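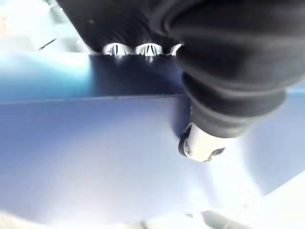

The password reset tokens in Runditen are still too easy to guess, and I would like to get the fix into the next point release. The token is built from the account number and the time of the request in seconds, run through a hash. Anyone who knows both values can produce the same token. Think of the black rubber boot in the photo, with its folds narrowing to a collar at the white fingertip: the hash is a cover of that sort, and the parts inside it haven't changed. I tested this against our own install at Rerkstead, which has 1,400 accounts, and got a working reset link on the second try.

On 13/01/2026 the Cuadros maintainer wrote:

> We looked at this in October and decided the rate limit was enough.
> An attacker gets 4 attempts per address before the lockout. Also,
> changing the token format breaks the links in mail that has already
> gone out. Has anyone seen it used in practice?

I haven't seen it used. The rate limit counts by source address, and addresses are cheap. With a pool of 700 an attacker has plenty of room to cover a clock that is off by a minute or two.

On the old links, they expire after 19 hours anyway. We could accept both formats for one day and then drop the old one, or drop it at once and let people ask for a new mail. I would go with the second.

The patch replaces the token with 32 bytes from the system random source and stores only a hash of it in the database. It adds one column. The migration ran cleanly on the Eder test server. I have not tried it on the older database driver, so if you still run that one, please test before you upgrade.

Also, the reset page should stop telling visitors whether an account exists. That is a separate patch and I will post it in its own thread.

Archive > Runditen-dev > Security > Reset tokens

3 comments | 2 shares

pkt_loss
Applied it here on the old driver. The migration needs the column to allow nulls, otherwise fine.

rowlock
+1 for dropping the old links at once.

mw-admin
Will this be backported to the previous branch? We can't upgrade until spring.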